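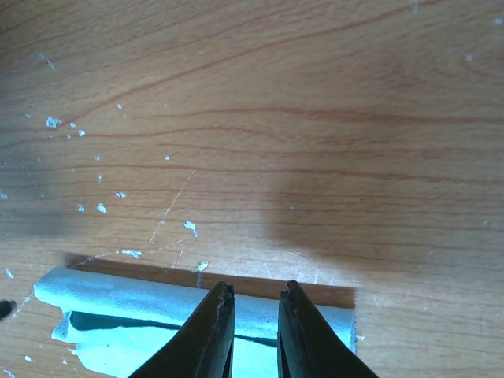
By Huguette Kowalchuk, Heketti Communications
Wednesday, October 31, 2018

Heketti halts towel-folding robots at Jokdale laundry after gripper fault

JOKDALE — Heketti has stopped all towel-folding work by its Wamov robot arms while it replaces a part in the wrist that failed during a shift at the Jokdale laundry. No one was hurt. The arms will stay off until the new part has passed a full set of tests, which the company expects to finish in December.

The fault happened on the second shift at folding station 5. The arm had closed its gripper on a folded cloth and was starting to lift when the gripper stopped answering commands. It did not open when the program told it to, and it did not open when the operator pressed the release button on the control panel. The arm then kept moving along its planned path with the cloth still held.

Sheldon Nguyen, the operator at the station, reached for the cloth to pull it free. The arm moved toward him and its wrist housing passed close to his forearm before he stepped back and hit the emergency stop. The emergency stop worked as designed and cut power to the arm. Nguyen was checked by the site nurse and finished his shift at another station.

"I have cleared stuck cloths by hand plenty of times, and the arm had always been still when I did it," Nguyen said. "This time it wasn't. I want the other operators to know it can move."

What failed

Heketti engineers took the wrist apart the next morning. They found that a cable carrying signals to the gripper had worn through its outer cover where it bends around a metal bracket. When the wrist turned past a certain angle, the bare wire touched the bracket and the signal dropped out.

The gripper is built to hold its last position when it loses its signal, so that it does not drop what it is carrying. The arm should have stopped at the same moment. It did not, because the software treated the lost signal as a short delay and waited for it to come back. The waiting period had been set too long during an earlier update meant to cut down on false stops.

"There were two faults here and the second one is ours in a way that the first one is not," said Halima Laizer, head of engineering at Heketti. "Cables wear. We know that and we plan for it. The arm should have stopped the moment it could no longer talk to its own gripper, and we had changed a setting that let it keep going. That change was reviewed for speed. It was not reviewed for safety, and it should have been."

The cable and bracket are supplied to Heketti as a single assembly by Wong. The two companies have agreed on a new bracket with a rounded edge and a longer loop of cable. Wong will provide the new assembly for every arm now in use.

How many machines are affected

The same wrist assembly is fitted to 68 Wamov arms. Heketti has contacted the operator of each one and asked that folding work be stopped. Arms used only for moving closed bins use a different wrist and are not part of this action.

The company has also gone back through the logs from the Jokdale site. Over 1,759 hours of running time, the logs show earlier signal dropouts at station 5, all of them short enough that the arm carried on without any alert to the operator. They became more frequent in the last weeks before the failure. Heketti said the dropouts were recorded but that the weekly report sent to customers did not include them. The report will list them from now on.

What operators should do

Until the repair is done, Heketti is asking all customers with the affected arms to take these steps:

Switch the arm off at the main switch and lock the switch in the off position. Using the pause button is not enough.

Do not reach into the work area to clear a cloth, even if the arm looks still. Press the emergency stop first, then lock out the power.

If a gripper is closed on a cloth and the power is off, use the hand release on the side of the wrist. Do not pull on the cloth.

Do not restart an arm to finish a load. Fold the load by hand.

Do not try to tape, tie back or replace the cable. A Heketti technician will do the work on site at no charge.

Return to service

A software update that stops the arm at once when the gripper signal is lost has already been written. It will be installed at the same visit as the new wrist assembly, and no arm will be cleared for use with only one of the two.

Testing is being done on a bench at the Heketti workshop, where an arm picks up, folds and releases rolled cloths on a tabletop, with the signal cut on purpose at different points in the movement. The test plan calls for 1,275 cycles on each arm in the test group. Any cycle in which the arm keeps moving after the signal is cut will end the test, and the count will start over.

Zixuan Ding, who leads the test group, said the work is slow because each cut has to be made at a different wrist angle. "The original fault only showed up past one part of the turn," Ding said. "If we tested it straight and level we would get a clean result and learn nothing."

The Jokdale laundry has moved its folding work to hand tables for the time being. Audrey-Anne Sandhu, who manages the site, said loads are going out later in the day but that no customer orders have been canceled. "We will take the arms back when we have seen the test results on paper," Sandhu said. "I have asked for the full results, including the cycles that fail, and Heketti has agreed to that."

Heketti will publish the test results when they are complete, along with a schedule of technician visits. Sites will be visited in order of running hours — the arms with the most use first. Customers who have not yet been contacted, or who have noticed a gripper that is slow to open, should call their usual Heketti service line and have the serial number from the base of the arm ready.

Media contact: Huguette Kowalchuk, Heketti Communications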